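How do analysts tell when an extremist group's magazine was really put together?

posted by Belter, 12 January 2023
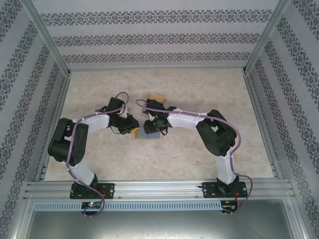
I'm taking an evening course on armed groups and their media, and I'm completely hooked! Our first assignment is to work out when an issue of an online propaganda magazine was written, as opposed to when it was released. My issue has no date, mentions a battle in its opening pages, and then says nothing of a leader's death that was all over the news by release day. I've been laying out my notes flat on the desk and pulling them in toward the middle from both sides, like the two arms reaching in over that little cluster of flat things, with the events I can date on the left and the claims I can't on the right. They should meet somewhere, but I still have a gap of 18 days. Is that normal? And does a late release mean the group is in trouble?

Metwally
Very normal, and what a fun assignment! Make two lists. The latest event the text clearly knows about gives you your earliest finish date. The first big event it ought to mention and doesn't gives you a likely cutoff, but treat that one with care, as groups sit on bad news all the time. A leader's death may be left out on purpose until a successor is picked. Check each article separately too. Long religious essays can be months old while the battle reports were added at the last minute.

Drititard
late = they're losing, pretty much always

Olercombe
I'd go easier than the reply above. Delays can come from lost territory, sure, but also from an account takedown, a translator who left, or an argument over wording. I once read through 744 posts from one channel for a term paper (loved every minute) and the slowest stretch came while the group was gaining ground! Compare your issue with the gaps between earlier ones before you read anything into it. Also, write "between this date and that date" in your paper. My instructor took that happily and marked down the people who picked a single day.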